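How to stop a desk or table wobbling

Most wobbles come from one of two things: a floor that isn't level or a joint that has worked loose. Both can be sorted in an afternoon with basic tools. Work through the steps in order and stop when the table stands firm.

What you need

A spirit level, a torch, a set of hex keys, a cross-head screwdriver, wood glue, a few felt pads and some thin card. If your table has screw-in feet you may also need a small spanner.

Step 1. Find out which it is

Clear everything off the top. Press down on each corner in turn. If the table rocks and one leg lifts, the floor or a foot is to blame. If all the legs stay down but the top sways when you push it sideways, a joint is loose.

Now turn the table half way round on the same spot and press again. If the rock stays over the same bit of floor, it is the floor. If it moves with the leg, it is the leg.

Step 2. Check the surface

Lay the spirit level along the long side, then across the short side, then corner to corner. Write the readings down. On a big table, take them in the middle as well as near the ends. A long top can sag between the legs, and you won't notice until a pen rolls towards the centre.

Large plain white tops are the easiest to check. Get your eye down to the height of the surface and look along the far edge for a dip.
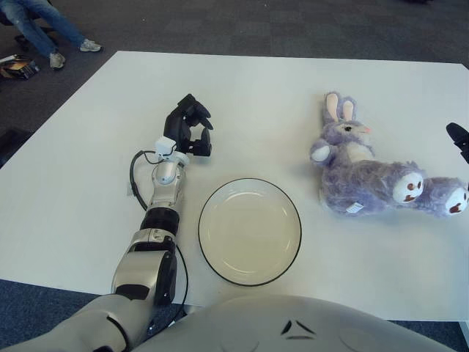

Step 3. Adjust the feet

Look under each leg for a screw-in foot. Turn it anticlockwise, seen from below, to make the leg longer. Go half a turn at a time and test after each one. If there is a lock nut, loosen it first and tighten it again when you have finished.

No adjustable feet? Fold thin card until it just fills the gap, then cut a felt pad to the same thickness and stick it on. Don't leave the card in place — it squashes flat within weeks.

Carpet needs a bit more patience. The legs settle into the pile, so leave the table overnight and check it again in the morning before you decide it's done.

Step 4. Tighten the frame

Turn the table on its side with a second person helping. Do up every bolt finger tight first, then go round again with the hex key, working diagonally from one corner to the opposite one. Tightening one corner fully before the others can pull the frame out of square.

If a screw just spins, the hole has worn. Take the screw out, push in a couple of matchsticks dipped in wood glue, trim them flush and leave them to dry overnight. Then put the screw back by hand.

Step 5. Test again

Stand the table up and repeat the corner presses from step 1. Check the bolts again after a month — new ones nearly always need another quarter turn.

Thanks to Areeba Lodhi for the tip about turning the table round.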